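# Workshop tips: planning and budgeting for a small robot cell

Most of the overspending on a first cell happens before the arm is ordered. The notes below assume a bench in a shared shop and one person maintaining it.

**Write the task list first.** Name every part the arm must handle and the direction it leaves the assembly. Reach, payload and gripper stroke come from that list. A catalog read without it tends to sell you the next size up.

**Budget for the table.** A slotted aluminum surface costs more than a wooden bench and is worth it – fixtures can be moved and clamped again without drilling. Tarık Ateş priced both for the Gindard shop and recovered the difference by the second layout change.

**Print fixtures in drafts.** Allow 2 rounds for each holder. Our first set cost $100 in filament, the final set another $100. Keep the files under the part name and the date.

**Leave a line for small items.** Cable ties, spare fingertips, fasteners, grip pads and power strips came to $440 on the Stamness job, and the quote from Lanen had none of them in it.

**Ask for lead times in writing.** Couplings and brackets ordered in November can easily arrive after the arm does.

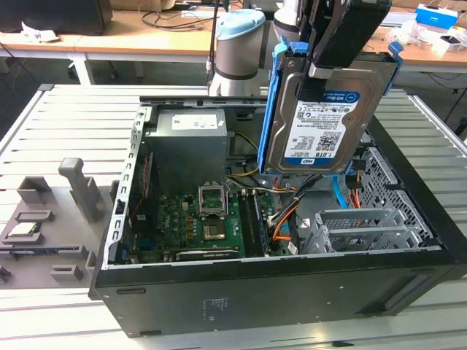
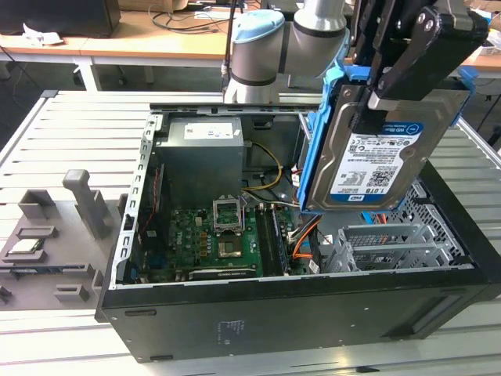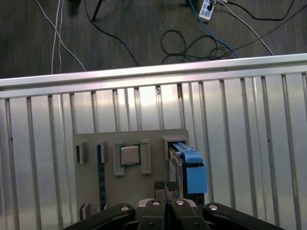
Fixture space is the item most often left out of a floor plan. Measure the product, then give the removed parts their own area within reach, on the same surface if possible. A desktop tower on its side takes up a good deal of table, and the gray fixture still has to fit to the left of it with a slot for the processor. Parts that come out in a carrier, such as a hard drive in a blue caddy, need a holder sized for the carrier. Masaru Maruyama adds a hand's width on every side for the gripper – check this with the fingers open as well as closed.

Cable routing should be priced with the table. Get a quote for floor channel and one for overhead drops, and compare them on the same length of run.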